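Bench notebook, wood finishing room
Sunday, 7:40 am

Cold in here again. Heater on at 7, room still not up to where I want it for spraying so I'm writing first.

Where we are: the Demley table tops. Customer wants white, wants it flat, wants no grain showing, wants it yesterday. Oak, so grain is the whole problem. Filler went on Thursday night, sanded back, primer coat one over that. Looked great under the overheads. Then I put the raking light on it and every pore was back. Little ditches all the way down the board. Same as the last oak job, which I swore I would not repeat.

Think the filler shrank. I sanded it the next morning and the tub says overnight is fine, but overnight in this room in March is not overnight in anybody else's room. The old batch on the shelf did the same thing on the sample boards so it isn't a bad tub.

Redo plan for the two bad tops:
- block sand primer back, 220, don't chase the pores
- second fill, thinned more than last time, across the grain with the plastic spreader
- leave it alone. A full weekend. No poking at it
- sand, wipe, primer, then look with the light BEFORE getting excited

Samples. I made up boards with both primers, Testa and the Plovent one we had left from the stair job. Same oak, cut off the same plank, same fill. Notes so I don't mix them up later:

Testa: lays down nicer, sands to powder, doesn't load the paper. Shows more grain after one coat. After the next coat pretty close to the other one.

Plovent: thick. Orange peel unless I thin it, and when I thin it it wants to run on the edges. Hides more. Gums up the paper if you go at it too soon, went through a stupid amount of 320. Smell is worse too.

Leaning Testa with an extra coat. More time but less fighting. Hryhorii disagrees, see below.

Edges. I keep forgetting the edges. End grain on the short sides drank the first coat and looks gray next to the top. Seal those on their own first with a brush, let dry, then spray with the rest. Write this on the wall.

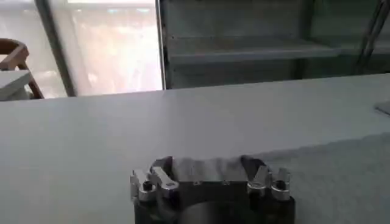

Gun settings from the last good panel, copying them out here because the sticky note is about to fall in the bucket: fan opened up almost all the way, fluid needle out a little past where I normally have it, pressure down a touch from what's marked on the regulator. The regulator reads high. We've all known it reads high since last summer. Somebody order one. (me. I'll order one.)

Strained everything twice this time. Still got specks in the first sample, but those were on the surface, so dust not paint. Wet the floor before spraying and it was better. Filters on the intake side are gray and ugly, changed the left one, right one is out of stock at Skultano and they could not tell me when.

Sheen: customer said satin, then sent a picture of something that is clearly matte. Sent back a board of each. No answer yet. Not topcoating anything till I have that in writing, remember the bookcases.

Paint used so far, off the scale, for the job sheet: 3810 g primer including samples and what's stuck in the hose. 2592 g of that is on the actual tops. So 1218 g on samples, hose, cup and my shoes. Too much. Mix smaller pots. Leftover topcoat in the can is 1274 g, lid taped, back on the low shelf. Should do the sample boards easy, will not do a full top.

Hryhorii Stetsiuk stopped by at 9:15 and added this, his words more or less: quit filling, spray the heavy primer, let it sink for a week, sand flat, spray again. Says filler is for people in a hurry. I am a person in a hurry. But he did the kitchen doors that way and those are dead flat, I went and felt them. Will do one sample board his way alongside mine. Marked it H on the back in pencil.

10:30. Room finally warm. Sanded the first bad top. Went through to wood on one corner, dammit, about a thumbnail's worth. Spot primed it with the brush, will feather it in. Sponge pad near the corners from now on, not the block.

11:50. Second fill on, both tops. Thinner mix goes into the pores way better, you can feel it grab. Did one pass with the grain at the end to take the ridges off, not sure that was smart, may have pulled some back out. We'll see.

Tools washed. Spreader is nicked, toss it, new ones are in the drawer under the tape.

To do
- chase sheen answer
- regulator
- right side filter, try somewhere other than Skultano
- 320 discs, nearly out
- seal end grain on the remaining tops befor anything else goes on them
- sample H: next coat when I'm back in, leave it flat, don't stack it

Nobody move the tops off the rack please, the fill is soft and will dent if you look at it wrong.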